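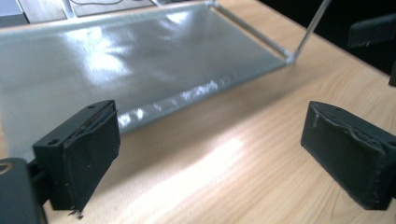 **Clear acrylic tray or black mesh for a desk by the window?**

I do paperwork at a light wood table and I'm trying to get the small stuff off it – pens, clips, stamps, the tape that always rolls away. Right now I own one clear acrylic tray and one black mesh organizer, and I only want to keep one of them on the table. The acrylic looks nice and kind of disappears, but I'm wiping it constantly. The mesh one is easier to live with but it feels heavy to look at. Has anyone used both for more than a few weeks? Also, does either one scratch the wood? The finish on mine is pretty soft and I'd hate to refinish it.

Posted by Savura843, November 2025

**Busto94**

Mesh. I had acrylic for 4 months and gave it to my sister.

**Grigaitė**

I've gone back and forth on this more than I'd like to admit! I started with acrylic and loved it for the first month, then the pencil dust got into the corners and I was in there with a cotton swab every weekend. Don't use glass cleaner on it, by the way. Mine went cloudy and never came back. A drop of dish soap in lukewarm water and a soft cloth is plenty.
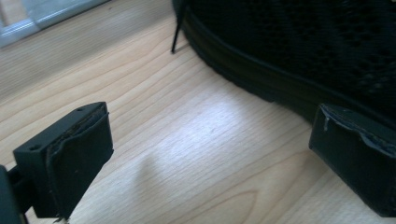
Mesh hides dust a lot better, but it doesn't get rid of it. I take everything out, turn it upside down over the trash and go over it with a dry paintbrush. The bigger thing is the feet. Check underneath before you slide it anywhere, and if you feel bare metal, put felt dots on the corners. I bought a sheet of 23 and still have most of them in a drawer. Same goes for acrylic if you get grit under it.

If it were me I'd keep the mesh on the table and put the acrylic inside a drawer – you still get to see everything when you open it.

**Atotau**

Do you really need all of it on the table? I keep two pens and the tape out, everything else lives in a shoebox. Felt dots are good though, seconding that.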